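4. Pretreating and heat setting dark fabric

Follow this section before the first print on black, navy or other dark garments. White and pale cotton can go straight to section 5.

1. Wash new fabric once without softener and dry it fully. Softener left in the fibers keeps the Mundar pretreat fluid from soaking in.

2. Shake the fluid bottle for 30 seconds, then fill the spray tank to the lower line.

3. Lay the fabric flat with the print side up. Smooth it from the center outward by hand. Do not stretch it – knits will spring back under the press and the print will wrinkle.

4. Spray in slow, even passes from 20 cm away. Stop when the surface is damp all over.
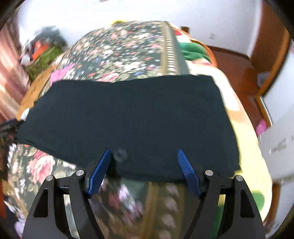

5. Brush the fluid in with a soft foam brush, working in one direction only. Leave the fabric for five minutes.

Note: Polyester blends need less fluid. Test a hidden spot, such as the inside of a hem, and check it for staining once it has dried.

6. Set the Guvum press to 100 °C and close it lightly for 20 seconds to drive off the moisture. Open it and let the steam clear.

7. Check for damp patches with the back of your hand after the fabric has cooled. Repeat step 6 if you find any.

Caution: The upper plate stays hot for nearly 30 minutes after the press is switched off. Keep the cover open and the cord out of reach of children.

Rinse the spray nozzle with 200 ml of warm water at the end of each session. Dried fluid in the nozzle is not covered by the warranty.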